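Fornthorpe's musical bus to be silenced by October, says operator

Aug 25, 2022

The 71 bus, which for most of this summer has announced its arrival at the bottom of Cutlers Hill with a note usually described as "a high B flat, or a goose", is to be quietened. Jetier, which runs the route, confirmed this week that every vehicle on it will have its front and rear brakes stripped, cleaned and refitted by the end of next month.

The announcement brings to a close one of the more closely argued disputes the town has had since the business with the bandstand roof. It also disappoints a small but vocal party of residents who say they have come to rely on the noise.

Cutlers Hill drops steeply for 300 metres between the church and the river, with three bus stops on the way down. Buses on the 71 are obliged to brake for all of them, and for the mini-roundabout, and for whoever has parked outside the bakery. The squeal began in spring, was put down to the dry weather, and carried on happily through the wet.

Ilona Jakab lives opposite the middle stop and works nights at the hospital. She began writing to Jetier in May. Her first letter received a reply thanking her for her interest in bus travel. Her second received the same reply. To her third she attached a recording, and was sent a discount code.

"I don't want ten per cent off a day ticket," she said. "I want to sleep on a Tuesday morning. I've nothing against buses. I've just never wanted to know the time from one."

Jetier's position until this month was that some brake noise is normal, particularly on gradients, and that it did not affect safety. Its engineers pointed out that a brake squeals when the pad vibrates against the disc, and that dust, glazing, damp and worn fittings can all set it off. Residents replied that they had not asked why it was doing it.
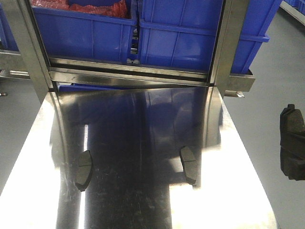 Two brake pads on a steel surface.

Matters moved on in July when Serpil Tuncer, who teaches piano at number 44, opened a petition on the counter of the bakery. It called for "a reasonable hush" and by the August bank holiday had been hoped to reach a thousand names. It closed last Friday on 763, a figure Ms Tuncer calls more than respectable for a hill with so few front doors on it. Jetier has noted that several of the signatures are from Belgium.

Ms Tuncer's complaint was partly professional. With the windows open, she said, pupils had started tuning themselves to the bus. One boy preparing for his grade three played an entire piece a shade sharp and defended himself by pointing at the street.

Not everyone was keen to sign. A rival sheet appeared at the newsagent's across the road, headed Leave It Alone, and gathered support chiefly among people who live too far from the stop to see the bus coming but near enough to hear it. The squeal at the top of the hill, they argue, gives exactly enough warning to find a coat, lock the back door and walk down without running. The electronic display at the stop, by comparison, has said "Due" since February.

Jolanta Górecki, 82, who catches the 10.15 to her sister's, was among the first to add her name. "It's the only thing about that bus you can depend on," she said. "It's late, it's early, it's a different colour. But you always hear it. Now I'll have to stand in the rain with everybody else."

She has suggested that one bus be left as it is. Jetier says this would be difficult.

The two sides met on Monday in the upstairs room of the Plough, with Adelmo Sorrentino, operations manager at Jetier, invited to take questions. He took them for two hours and ten minutes. A good part of the evening went on whether the noise was worse going down the hill or coming up it, a point Mr Sorrentino tried to settle by explaining that buses do not generally brake going up. A man at the back said this one did.

Mr Sorrentino then gave the news that the refit had been approved. The work will be done overnight at the company's depot, one vehicle at a time, with new pads and fittings where they are needed. There was applause from the left of the room and what the minutes record as "tutting" from the right.

The bill is put at £3,728, to be met from the existing maintenance budget and with no effect on fares. Asked why it could not have been spent in May, Mr Sorrentino said that the parts had been on order. Asked when they had been ordered, he said he would have to get back to the meeting.

The parts are now promised for the second week of September through Kurek, a supplier whose deliveries to the area all pass through the Wultero sorting depot on the ring road. Anyone in Fornthorpe who has waited for a parcel this year may wish to treat the date with some caution. Wultero has been clearing a backlog since Easter, and last month delivered the church its Easter candles.

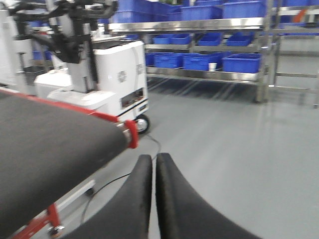 A black conveyor belt with a red rail along its edge.

A spokeswoman for Wultero, Iwona Kozłowski, said that delays had fallen sharply and that most items now reach the town within two working days of arriving at the depot. She had no information about brake pads in particular but was confident they would be delivered. She asked whether anyone at number 9 was missing a garden bench.

In the meantime Jetier has offered a compromise of sorts. Until the work is finished, drivers on the first two services of the morning will be asked to take the hill more slowly, in the hope that gentler braking will take the edge off. The trial began on Tuesday. Mrs Jakab reports that the noise is softer than before and goes on for nearly twice as long.

The Leave It Alone group, for its part, has turned its attention to the electronic display. The county council, which owns it, says the fault has been logged and that an engineer will attend in due course. Mrs Górecki has asked for that in writing.

The 71 runs every half hour from 6.05am, Monday to Saturday, and hourly on Sundays. Passengers are advised that the 10.15 on Wednesday next will leave from the stop by the church because of resurfacing work outside the bakery, where the council expects to use a road breaker from eight in the morning until four.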